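Open Day at the Jarmont Paper Mill
2021-11-30

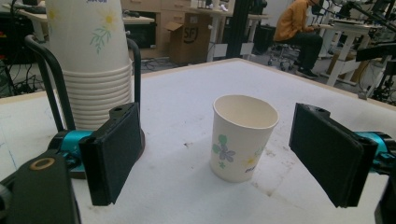
The Jarmont mill opens its doors to the public twice a year, and I went on the autumn one. It sits at the end of Gason Road, past the grain depot, and parking is on the grass if you arrive after ten. Entry is free but you have to sign in and leave your bag in a locker. The tour starts in the old canteen, which is now a visitor room with coffee, a map of the site and a shelf of things made from the mill's board. Most of it is packaging. The paper cups were the part I liked best, white with printed flowers, one of them with a purple-gray bloom and a small yellow one lower down, and a tall stack with yellow daisies on it.

From there you walk across the yard to the pulp hall. It is loud and warm, and the guide uses a headset. Bales of pulp come in by rail from Panent and are broken up in two large tanks of water. You look down on these from a gallery. The smell is like wet cardboard and not as bad as I had been told.

The main machine is in the next building. It is 400 feet long and you walk the full length of it along a painted line. Wet sheet goes in at one end and dry board is wound onto reels at the other. On our visit it was stopped for a felt change during the first half of the walk, so we saw the rollers standing still and then had to wait for it to start again. The wait was worth it – the floor shakes when it comes up to speed.

The last stop is the coating line, built by Rugemalira. Visitors stay behind glass. Board for food use gets a thin lining here, and the guide passed around samples with and without it. The unlined piece tears much more easily.

The whole thing took two hours. Groups are limited to 60 people for the day, so book early. Wear flat closed shoes, as they do turn people away in sandals. There is no lunch on site, but the bakery by the depot is open until three. The next open day is in February, and the booking list is kept at the gatehouse.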